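Dish Racks and Drainers — Gallery

Home / Kitchen Things / Gallery / Dish Racks

Welcome to the gallery of dish racks. On this page I collect the racks and drainers which passed through my kitchen, and also the ones which I could try for a longer time in other kitchens. I wash dishes by hand every day, so I look at these things more than other people do. The texts are short. If you want to know only which rack I use now, please go to the end of the page.

The order is by the age of my first meeting with the rack, the oldest first. Where I have a measure or a price I wrote it, and where I do not have it, I left it out. Prices are without shipping.

Last change: November 25, 2019

The wall rack in the closet over the sink

I grew up with this kind. It is a cabinet without a bottom, with two wire shelves inside, and the water falls directly in the sink. The plates stay there until the next meal, so the washing and the putting away are one job. In the apartment where I live now there is a window over the sink, and I still miss this cabinet very much.

Wooden folding rack, X shape

Bought in 2000, my first own rack. It folds flat and can stand behind the bread box. It holds dinner plates very well, because the slots are deep. For bowls it is bad, they lie one on the other and the water stays between them. After some years the lower bars became dark and I could not clean them anymore, also not with vinegar and a brush.

A note about the feet: if your wooden rack has no feet, put two corks under it. The bars will dry faster.

Drosel, plastic, with tray

A very common rack with a tray under it and a spout on the short side. The spout must look to the sink and the tray must be a little higher at the other end, and my counter is not so. I put a folded cloth under one side. The color was light green, later it was more yellow. The cutlery cup is good and I kept it when I threw away the rest, and today it holds brushes.

Drosel, the small one

The same maker, but half of the size, for one person. It has 7 slots. I used it one summer in a rented room and it was enough for breakfast and for dinner. Coffee cups must go outside of the rack, on a towel.

Flatik roll-up mat

Steel tubes with silicone at the ends. You roll it out over the sink and put the things on it. I like it for pots, for washed vegetables and for the heavy cutting board. Plates cannot stand on it, they only lie, and they dry slowly on the lower face. When it is not needed it goes in the drawer with the baking paper.

The silicone ends take the smell of onion. I wash the mat itself with hot water on Saturdays — sorry, I should say once in a week, the day is not important.

Two-floor rack, no name

This one I had for only one April. It was high, with plates on the lower floor and glasses on the upper floor, and every time I took a plate from below, the glasses moved. It also stood before the light switch. A neighbor has it now in the garage for paint cans, and there it is very good.

Hattori drying cloth, thick

Strictly it is no rack, but many people write to me about it. It is a thick cloth with a soft inside part, 2 pieces in a package. Glasses are happy on it. You must hang it up in the evening, otherwise the counter below is damp in the morning. I wash it at a low temperature and without softener, because with softener it does not drink the water so well.

Nesotik over-the-sink bars

Two bars which can be pulled longer and a basket that hangs between them. My sink is wide, and the bars reached only when I pulled them to the very end. With a full basket they bent a little in the middle. For a small sink I think it is a good buy at 22 dollars.

The low wire rack with the dividers in the middle

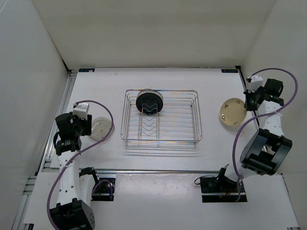 Wire racks of this shape are the ones I always come back to. No tray, no cup for the cutlery, no second floor, so there is little to clean and little to break. The size is right for a small household, and a plain towel below takes the water. The V-shaped wires go in one row through the center, and a round dish stands between them with a little lean, as the black one does in the back part. I prefer this lean to the very straight slots of my old wooden rack, where I had to push the thick plates. The rim around the sides is low, and a hand comes to the dishes easily from every direction. The clear dish and the cream-colored plate with the small dark specks are lying flat at the two sides of the rack, and for both I would use the same dividers. With a dark dish I always look a second time before I put it in the cupboard — every dried drop is visible on it.

How I fill a rack of this kind

Large plates go first and to the back. Small plates come next, with the face in the same direction. I leave one place empty between two deep plates, so the air can pass. Bowls I put last, upside down on the floor of the rack, with one edge on a wire so that they are not closed completely. Knives never go in the rack, I dry them at once with a towel.

How I clean the wires

Where the water is hard, the wires get white points, mostly at the crossings. I lay the rack in warm water with some citric acid for half an hour, then I use an old toothbrush. After this I rinse it well and dry it by hand. Please do not use steel wool on a shiny rack. I did it one time and the shine did not come back at that place.

What I use now

The low wire rack for every day, the Flatik mat for pots, and one Hattori cloth for glasses when there are guests.

More galleries: Cutting boards / Jars and lids / Kitchen towels / Back to Kitchen Things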